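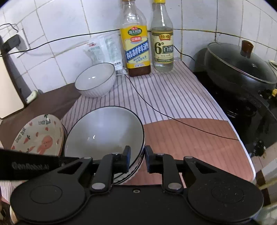
Moving a company chat system to encrypted backups
Speaker notes, Mihret Mersha
Friday, June 26, 2026. Slot is 30 minutes including questions. Slides are on the shared drive, these notes go with them.

Slide 1. Title

Say name and job. I look after internal messaging at Durkavcombe. Before that I did desktop support in the same building, so I've been on both ends of the tickets.

The talk covers one project: turning on encrypted backups for the chat app our staff use. It does not cover choosing a chat app. If people want that, talk to me at the break.

Slide 2. What we had

We use Jelline for staff chat. 1,140 accounts when we started. Phones, laptops, and a web version that the front desks use on shared machines.

Messages were encrypted between devices before I took this over. Backups were not. A phone would copy its message history to a storage bucket every night, and the bucket was protected by the storage account's own login and nothing else. Anyone with the right admin role could open a backup and read it.

Pause here. People often assume that if the chat is end-to-end encrypted, the backup is too. Ask for a show of hands on who has checked theirs.

Slide 3. Why we changed it

The internal review listed it as a finding. It had been listed the year before as well, lower down the page.

The admin role had also spread. When we pulled the list, 43 people could open that bucket. Most of them needed the role for something else, like resizing storage or reading the billing page. Nothing in the logs showed that any of them had opened a backup. The logs only went back as far as the retention setting, so I can't tell you about before that.

Slide 4. The options

Option one, turn backups off. Simple. But people lose phones, and they expect their messages to be on the new one. The field teams keep site addresses and gate codes in chat. We have told them not to. They do it anyway.

Option two, encrypt the backups with a key that the company holds. Users notice nothing. It fixes the storage problem but moves the trust to whoever runs the key server.

Option three, encrypt with a key that only the user holds. Strongest of the three. If the user loses the recovery code, the history is gone and we can't get it back.

We went with option three for most staff and option two for a small group with record-keeping duties. I'll come back to that group on slide 8.

Slide 5. How the recovery code works

Keep this short. The audience is mixed.

The app makes a random key on the phone. The backup is locked with that key before it leaves the phone. The key itself is then locked with a recovery code, and the locked copy goes up with the backup. On a new phone the app pulls both down, asks for the code, unlocks the key, and unlocks the history.

The server sees a locked file and a locked key. It never sees the code.

The user can pick a passphrase or let the app make a long code. We turned the passphrase choice off. In the test group people picked the name of the company with a digit after it. If you leave passphrases on, check what limits the server puts on guesses, and whether those limits still apply to somebody who has copied the file out of the bucket. In our setup they did not.

Slide 6. The pilot

80 people, all volunteers, from four departments. Afiq Liew ran it and wrote the help pages.

We asked everyone to do three things: turn it on, write down the code, and then restore onto a spare phone in week two. The restore was the part that mattered. Turning it on takes a minute and tells you very little.

Problems that came up in the restore week:

The code screen could be skipped. There was a small "Later" link at the bottom. People tapped it and then believed they were finished. Backups stopped without a warning, as the app would not upload an unlocked copy and had no code to lock one with.

Some people took a screenshot of the code. The screenshot went into the phone's photo backup. If the phone was lost they could still get it, which helped them, but it also meant the code was sitting in a personal cloud account.

Some people saved the code as a message to themselves in Jelline. It was then inside the backup that needed the code to open it. Afiq now has this in bold at the top of the help page.

The code uses both the letter O and the number zero. On paper in ordinary handwriting you can't tell them apart. We reported it. Until it is changed, we tell people to put a line through the zero.

Slide 7. Where people should keep the code

We tried to give one answer and ended up with two.

Staff with a company laptop keep it in Skendden, the password manager we already had. It has an entry type for notes, and the help page shows which one to use.

Staff without a laptop get a printed card. It has boxes for the characters and no name or company on it. They are told to keep it at home. Do not keep it in the phone case. Say this one out loud, since the phone case was the most common place we found them.

Slide 8. The records group

Some roles have to keep messages for a set number of years. For them a lost code would be a compliance problem, so a key that only the user holds was out.

Gebretsadik, the contractor who built our key server, set up a split key for this group. Opening a backup takes two people from two different departments, and each request writes a line to a log that neither of them can edit. It has been used for a drill. It has not been used for real.

We tell people in this group that the company can open their backups. It is in the welcome message and it is in the policy. I had some pushback on putting it in plain words. I would do it the same way again. If somebody finds out later that their chat can be read, they stop trusting the rest of what you have told them.

Likely question: can a manager ask for a backup? No. The request has to come through legal and name a case.

Slide 9. Rollout

By department, smallest first. We stopped for month-end and for the two weeks when the help desk was short.

Each department got one email a week ahead, one in-app notice on the day, and a drop-in hour in the canteen. The drop-in hour did more than both messages together. People brought their phones and we did it with them.

We didn't set a hard deadline at first. That was a mistake. About a quarter of each department did it right away, then it went flat. Once we put in a date after which unencrypted backups would be deleted, the rest moved.

The old backups need a plan of their own. Turning on encryption for new ones does nothing to the files already in the bucket. Ours also had snapshots, and the snapshots had a copy in a second region. Make a list of every copy before you announce anything. We found the second region late and had to send a correction.

Slide 10. Support load

Tickets went up during each department's week and came back down the week after. The two main types were "I can't find where to turn it on" and "I got a new phone and it wants a code."

For the second type, the first thing to ask is whether the old phone still works. If it does, the app can make a new code from the settings page and nothing is lost. The help desk did not know this for the first two departments and told several people their history was gone. We called them back. Most still had the old phone in a drawer.

If the old phone is dead and the code is lost, the help desk says so clearly and closes the ticket. No escalation. There is nothing for the next tier to do, and keeping the ticket open makes people think there might be.

Slide 11. The web version

Short slide. The web version does not make backups. It does keep a local cache in the browser, and on the shared front desk machines that cache stayed after logout. It was a separate issue, found while we were looking at this one. We fixed it with a browser setting that clears site data on close.

If you have shared machines, check this on Monday. It takes ten minutes.

Slide 12. What is left

Desktop app restore still needs a phone nearby. The vendor knows.

Group chats restore with messages but without the files if the sender has left the company. We don't have a fix. We tell teams to keep files in the document system.

The bucket admin role has been cut down. It gets reviewed again in September.

We also want a reminder in the app that asks people to type in their code every few months, so they find out it is missing while the old phone still works. Jelline has this for personal accounts but not yet for managed ones.

Slide 13. If you are about to do this

Read the list on the slide, don't add to it.

Find every copy of the old backups.
Test the restore, on a different phone.
Decide who holds the key and tell staff in writing.
Set the date before you start.
Train the help desk first.

Slide 14. Questions

Leave this one up. Contact address is on the slide.

If nobody starts, use the one about leavers. When a person leaves, their account is closed and their backup is deleted after the normal hold period. The code on their card is then useless and they can throw it out.

If somebody asks about cost: the feature was included in our license. The spend was on the key server for the records group and on staff time. I don't have a figure cleared to share.

If somebody asks about metadata: encrypted backups hide the content. The server still sees the account, the file size and the time of upload. Don't go further than that in the room, it takes too long. Offer to send Afiq's write-up.

Hand the clicker back to the desk on the way out.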